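Fault Report: Left Gripper Stops During Table Clearing
Cenach project, Fallthorpe lab
January 23, 2023

1. What happened

During run 2353 the left gripper closed on a utensil and then would not open. The controller showed a current limit warning and froze the left arm. The right arm did not get the stop signal and kept moving for 3 seconds until we pressed the emergency stop. No one was hurt and nothing was broken, but both arms are supposed to stop together, so we treated it as a safety fault. 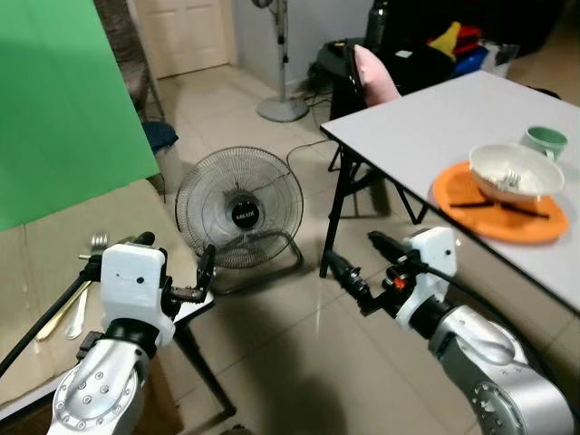 The task software, Zenunen, plans for both arms but sends stop messages to each one separately. We found that the message to the right arm was waiting behind a queue of motion commands. The layout makes this more serious, as the arms work over two tables with a gap between them, and an arm that keeps going can swing into that gap. The black cable that loops back along the right arm was also checked. It had no damage and the connector was tight.

2. Tests

We repeated the stop 10 times with the grippers empty and the speed turned down. The right arm was late in 6 of them. After we moved stop messages to their own channel, as the Gunawardena safety notes recommend, we repeated the set and had no late stops.

3. What is left to do

We still do not know why the gripper jammed in the first place. Thin handles are our best guess – the jaws may close past the point where the motor can back off. Until that is settled, one person keeps a hand on the stop button for every run. The full-speed test is planned for May.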